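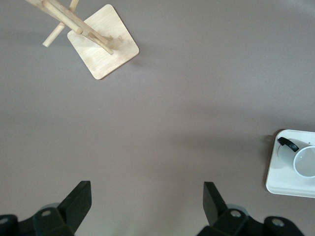
The Mug Job, Part One

Posted Dec 17, 2018 by Liviu Pascu

Hi all! I promised pictures of the arm as soon as it was bolted to something sturdier than an ironing board, so I'm starting the gallery with the wrist camera view. I've been building this thing on and off since November at the Cundport shop (and, when my knees get cold, on the kitchen floor). It's a tabletop arm with a two-finger gripper, and the job I picked for it is hanging a mug on a mug tree. I figured it would be cute and easy. It is cute!

Fingers open, nothing in them yet. The mug is on its side on the tray over at the right, black handle sticking up, and the bare tree is waiting at upper left. I love how much clear table there is in the middle – plenty of room to swing across without clipping anything.

A few notes for the people who asked at the last build night:

The arm goes by Barbu. The gripper is my third try. Version one had straight fingers that closed on a mug handle like a pair of chopsticks held by a toddler. The wedge-shaped tips you see now get in much closer to the table, and I can swap one out in 5 minutes with a single hex key if I don't drop the bolt. I do drop the bolt.

The camera rides along at the wrist, so the fingertips are always in view. I went back and forth on that, but it makes lining up so much simpler, and when a finger gets knocked crooked I spot it right away.

I'm running everything on Sudix, the little motion program I started for my plotter and never stopped adding to. It's up to 3,000 lines and some of them even have comments. The control board is a Lemen, which is what we call the one we etch ourselves at the shop (ask me for the layout, I'm happy to share).

Mug trees are harder than they look, by the way. From straight overhead those pegs all cross each other, and my code kept mixing up which one was nearer. I'm now giving it the peg position by hand and will go back to the vision part after the holidays. Total spent on the gripper so far is $47, mostly screws and a bearing I bought twice.

Next up is a full run with the lying-down mug, handle first. If you want to come poke at it, I'm at the shop most evenings until 9 – bring your own mug, mine's busy.

Last updated: same evening, fixed the bearing price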